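Search this blog… Go

Another new boss at Flurnport

I was with Flurnport for 6 years, long enough to collect three lanyards and a fleece, so I still get the emails. The latest says the company has a new chief executive, Hema Hegde, who comes across from Astside, where she ran the streaming side. She starts in July. The outgoing chief will "remain close to the business," a phrase I've now seen used of four people who were never in the building again.

I don't know her. A mate who worked under her at Astside reckons she reads the whole report before the meeting, so the senior managers will need a lie down.

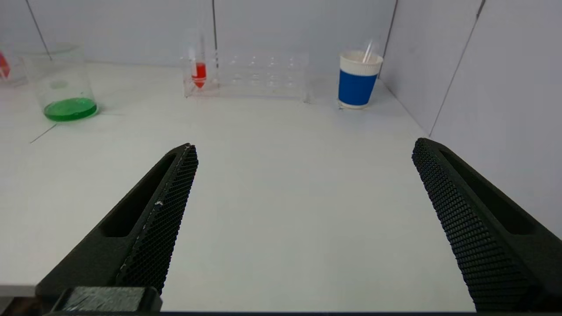

What she's walking into

There are 3,685 staff on the books, and by my old team's reckoning at least 300 of them have "strategy" in their title. There's also Kurian, the music app Flurnport bought when everyone was buying music apps. It has its own office, its own logo and a colour scheme I can only call hospital apricot. Every new boss promises to "unlock" it. I'd settle for the search working.

The email says she'll spend her first 100 days listening. Fair enough — I listened for 6 years and mostly heard about parking.

What I'd like, as a very small shareholder with a drawer full of lanyards, is for someone to sell Kurian to Jarnlow and be done with it. Jarnlow have wanted it for ages. They can keep the apricot.
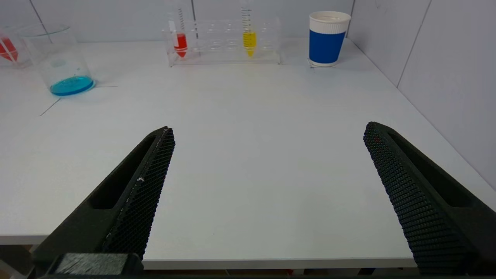

Black grippers, white tabletop.

I'll write again when the reorganisation is announced. My money's on August, with a new org chart and the same people in different boxes. If you're still there and want to tell me I'm wrong, you know where I am.

Filed under: Work, Media & Other Grumbles

Contact | © All rights reserved | Back to top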